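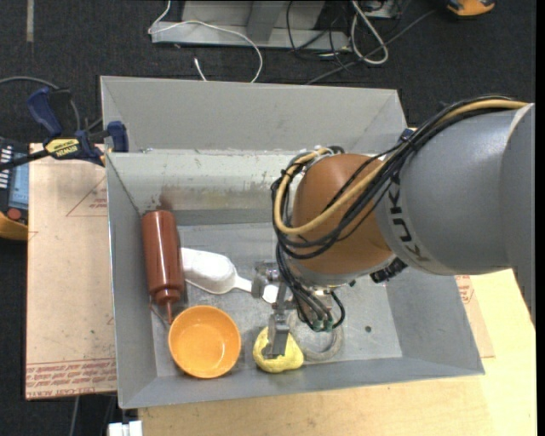
The grey bin, with the bowl and the scoop in it. Stain is on the back wall, left side.

Cleaning a scuffed metal bin with a reddish-brown stain

Posted by Retno Lumenta, 06/01/2023
Home > Cleaning and Storage > Metal
Viewed 2383 times

I have a big open metal bin with sloping sides that I'd like to clean up properly. It's grey all over, but the back wall inside is a paler colour than the rest and it has scratches and dirty streaks on it. There's also a reddish-brown mark towards the left of that wall, just above where the bottle is. The floor has gone dull and smudgy in patches.

I've had it for years and I don't know what metal it is. There's no label that I can find. So far I've wiped it with dish soap and a soft cloth. The streaks got a bit lighter and the brown mark stayed the same colour.

Two things I'd like to know. Is the mark rust, or could something have leaked and dried there? And is it all right to keep bowls and similar things in the bin while it's like this? I don't want to go at it with steel wool if that will make it worse.

Babatunde Amadi
Member, 1626 posts

You can't tell from a photo if it's rust. Try a magnet first. If it sticks well, it's steel of some kind, maybe with a zinc coating, and rust is possible where the coating has been scratched through. If it doesn't stick, it could be aluminium or some kinds of stainless, and then I'd lean towards something spilled.

Next, take everything out and wet the mark with warm water and dish soap. Lay a soaked cloth over it for half an hour. A dried spill will usually soften and you'll see colour come off on the cloth. Rust mostly won't budge and will feel a little rough under your finger.

If it is rust, make a paste of baking soda and water, leave it on for an hour and rub with a nylon pad. Rinse and dry straight away. Don't use vinegar if you think it's galvanised – it eats the zinc. No steel wool either, it leaves bits behind that rust by themselves.

The scratches are there for good. You can make them less obvious, but I wouldn't bother in a bin.

As for the bowls, wash them before you eat out of them and they'll be fine.

Zulkifli Nair
Member, 300 posts

Just paint it. I did mine with a tin of Setwood metal paint from the shop in Tasalberg and it looks new.

Ardalan Mousavi
Member, 2260 posts

I wouldn't paint the inside, at least not the floor. Anything you drop in or drag across will chip it, and you'll be picking flakes out of your bowls. Outside is okay if you want the colour.

Agree with Babatunde on the magnet and the nylon pad. I'd add that dull patches on a metal floor are often just wear, and scrubbing harder gives you a different dull patch. Put a rubber mat down and you won't see it. Cut it a bit small so you can lift it out, and check under it now and then for damp.

Retno Lumenta

Thanks all. The magnet sticks, so I'll try the paste on the weekend and leave the paint for now.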